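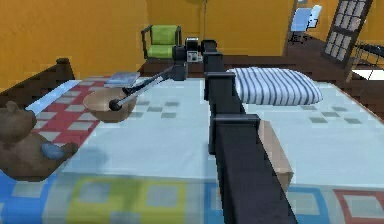

A shallow tan bowl on the bed, in a room with orange-yellow walls.

Mārtiņš Sproģis has sung on the records of other people for 15 years. In October he will release the first album with only his own name on it, and when we spoke in the morning he was already tired from talking about it.

"Everybody asks me why it took so long," he said. "I was busy. When you sing behind somebody, there is always one more tour."

Most listeners know his voice from the duo Ronik, where he sang the low parts on 3 albums. The duo stopped after the spring concerts, and the fans wrote many theories about a quarrel. Sproģis does not like this word.

"We did not quarrel. We had different calendars. I still send her my songs, and she still tells me which ones are too slow."

The new album is called Skarkov, after the street where he rented his first room. It was recorded with the producer Lolov, who asked him to sing everything standing up and without headphones. Two of the songs are old gospel pieces which he learned from his grandmother. The others he wrote himself, some of them in one evening.

To pay for the choir, he asked the fans for help, and 2,294 of them sent money. "I read all the names. It took me the whole weekend. One man paid two times by mistake and did not want it back."

Will there be a tour? He has agreed to one evening at the Jacquet hall, with the full choir, and the rest depends on how the tickets go. He would like to bring the same singers everywhere, but the bus is expensive.

"Maybe we will be fewer people and sing louder," he said.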